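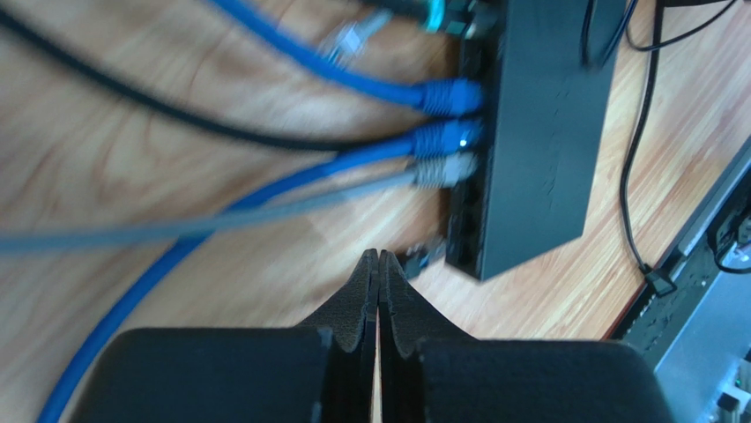

## 1. 연구 목적

본 보고서는 Zevudbridge 지구 열람실의 이용 시간대별 실내 소음을 측정하고, 흡음재 배치가 잔향 시간에 미치는 영향을 검토한 결과를 정리한 것이다. 대상 열람실은 천장이 높고 벽면이 회반죽으로 마감되어 있어 말소리가 오래 남는다는 이용자 의견이 11월 설문에서 반복적으로 제기되었다. 설문의 설계와 집계는 Meriem Ghoneim이, 음향 측정은 Ambros Lehner와 Kendra Lapointe가 맡았다.

## 2. 측정 방법

측정점은 17개소로 하였으며, 벽면과 기둥에서 1 m 이상 떨어진 위치로 정하였다. 마이크로폰 높이는 착석한 이용자의 귀 높이에 맞추었다. 등가소음레벨은 개관 직후, 정오, 폐관 전의 세 시간대에 측정하였고, 각 측정점에서 6분간 연속 기록하였다. 잔향 시간은 열람실을 비운 상태에서 단속음원법으로 구하였다. 감쇠 곡선의 직선성이 확보되지 않은 기록은 제외하고 같은 위치에서 다시 측정하였다.

분석 대역은 125 Hz부터 4,000 Hz까지의 옥타브 밴드이다. 125 Hz 대역은 측정 간 편차가 커서 평균값만 참고하고 개별 측정점의 비교에는 사용하지 않았다.

## 3. 흡음재 조건

흡음재는 Strebel 사의 섬유계 패널을 사용하였다. 조건 A는 패널이 없는 현 상태, 조건 B는 북측 벽면에만 패널을 세운 상태, 조건 C는 북측과 동측 벽면에 나누어 세운 상태이다. 조건 B와 C의 패널은 모두 25장으로 총면적이 같다. 패널은 벽에서 일정한 간격을 두고 세웠으며, 바닥과의 틈은 별도로 막지 않았다.

## 4. 결과

조건 B에서는 500 Hz 이상의 대역에서 잔향 시간이 짧아졌으나, 남측 서가 부근의 측정점에서는 변화가 작았다. 조건 C는 같은 면적을 사용하고도 측정점 간 편차가 더 작았다. 마주 보는 평행 벽면 사이의 반복 반사가 두 방향에서 모두 약해진 결과로 해석된다. 125 Hz 대역의 평균값은 세 조건에서 뚜렷한 차이를 보이지 않았다.

시간대별로는 정오의 등가소음레벨이 가장 높았고, 폐관 전이 가장 낮았다. 정오에는 출입구에 가까운 측정점의 값이 안쪽보다 일관되게 높게 나타났다. 출입문의 개폐음과 복도의 대화가 주된 원인으로 판단되며, 이 성분은 흡음재 조건과 무관하게 유지되었다.
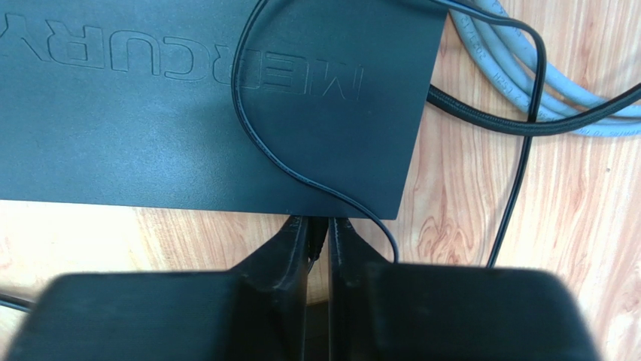 표면의 요철은 그 크기가 파장에 비해 충분히 작으면 반사 방향에 거의 영향을 주지 않는다. 4,000 Hz의 파장은 공기 중에서 8.6 cm 정도이므로, 책상 위 기기의 외함에 흔히 있는 미세한 질감은 본 측정의 분석 대역에서 평탄면으로 취급할 수 있다. 나무 책상에 놓인 MERCURY 스위치의 경우에도 무광에 가까운 어두운 외함의 잔 요철과 양각된 상표 글자는 산란 요소로 보지 않는다. 같은 기준에 따라 책상 상판의 나뭇결도 계산에서 제외하였다. 반면 서가의 책등은 깊이 차이가 수 cm에 이르는 구간이 있어 고음역에서 확산면으로 보았고, 산란 계수는 Mirjam Pfister가 정리한 문헌값을 적용하였다.

## 5. 한계

이용자가 있는 상태의 잔향 시간은 측정하지 못하였다. 착석 인원에 따른 흡음력 증가는 계산으로만 반영하였으며, 외투를 입은 이용자가 많은 겨울철에는 계산값과 차이가 있을 수 있다. 서가의 장서량도 측정 기간 중 일정하다고 가정하였다.

출입문의 기밀재를 교체한 조건은 Aurelia Bachmann이 별도의 보고서에서 다룬다. 조건별 원자료와 측정점 배치도는 부록 A에, 설문 문항은 부록 B에 수록하였다.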